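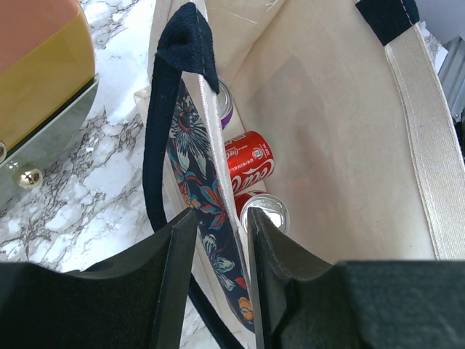
Iyer Robotics Learning Group, Pages for Young Readers

Did the robot really learn it?

You may have heard that a robot called Favo "learned to handle groceries." When a grown-up tells you a robot learned something, ask them what they mean. We ask each other the same thing in our lab, and it makes some people grumpy.

Our robot has two stiff black fingers and a small camera near them. We wanted to find out if it could copy people. A person guides the fingers to a soda can, closes them, and lifts. The computer saves what the camera saw and how the fingers moved. Then the person does it again. Bhavana Kotian and Sreekumar Pinto made 985 of these recordings. Afterward a program goes through all of them and tries to work out which movement goes with which view. The name for this is imitation learning, which just means learning by copying.

Copying can fool you. Suppose your friend memorizes the answers to a spelling test. She gets a perfect score. Can she spell? You can't tell until you give her new words.

So the important part is the test, and you should always check how hard the test was. A can standing up by itself on a bare counter is an easy one. A can lying in a canvas tote bag is harder. The handles flop around, the cloth folds, and one can may be sitting half on top of another. The fingers might close on a piece of the bag and miss the can. 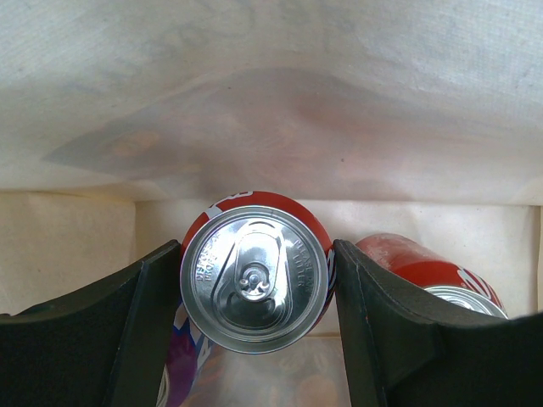 Even a good grip on a soda can is only the beginning. Squeeze too lightly and it slips. Squeeze too hard and you dent it. You know how hard you're squeezing by the feeling in your fingertips, but Favo has no feeling in its fingertips and mostly has to go by what it sees.

We ran 210 tests. The first report said the robot did "very well," and Balakrishnan Acharya wrote a big question mark next to that. He wanted to know how many of the tests used a bag the robot had already practiced with. The answer was all but 20. That is a lot like giving your friend the same spelling words again.

In those 20 tests with new bags, the robot did much worse. It often stopped with its fingers open, or went for a fold in the cloth. Does that mean the robot learned nothing? I don't think so. It learned something about our bags and our cans. I would not say it learned groceries, and I asked for that word to be taken out of the report. Sowmya Poojary disagrees with me and thinks more recordings will fix it. Maybe. She is making them now, and we will test with bags she hasn't used.

Until then, if you watch a robot video, try asking: How many times did it try? Did they show the misses? Had it seen these things before?

Written by Gangadharan D'Souza

Home Our Robots Young Readers Word List Visit Contact
Last updated: June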